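The Tuesday Shift at Plokivska

By Mareike Lindemann

The ovens at Plokivska go on at 3 a.m., and by five the first rye loaves are out on the racks. Amra Golob has kept those hours since she took over the bakery from her uncle. She sleeps from seven in the evening and says she has stopped noticing.

Tuesday is the heavy day. The two schools on the hill take their bread then, and so does the hospital kitchen, which adds up to 388 loaves before the shop opens. On other days the count is lower and Golob has time to work on the sweet doughs, mostly poppy seed rolls and a flat plum cake that sells out by ten.

Her rye starter is fed twice a day with coarse flour from Leka, a mill half an hour upriver. The dough is shaped at 900 grams and loses a fair amount of that in the oven. She has tried finer flour and went back within a month. The crumb was too even, she said, and the older customers complained.

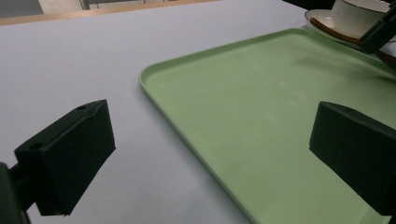
FOOD & TRADE

Flour costs more than it did. Golob pays 35 percent above what she paid three years ago, and she has raised the price of a loaf only once. The difference comes out of the plum cake and the coffee, which used to be a sideline — two stools and a filter machine by the window.

Jahangir Seneviratne runs that side now. He came for a summer job in June and stayed. He buys beans from a small roaster called Umurau and closes the coffee bar at two, when the bread is usually gone anyway.

The lease is the open question. The building was sold last winter, and the new owner has offered terms for two years. Golob wants five. A new deck oven would take around 30 months to pay off, and she won't order one until the papers are signed. The old oven runs hot at the back left corner, so the loaves there get turned halfway through. She does that by hand, with a long peel and a towel over her shoulder, and then starts on the hospital order.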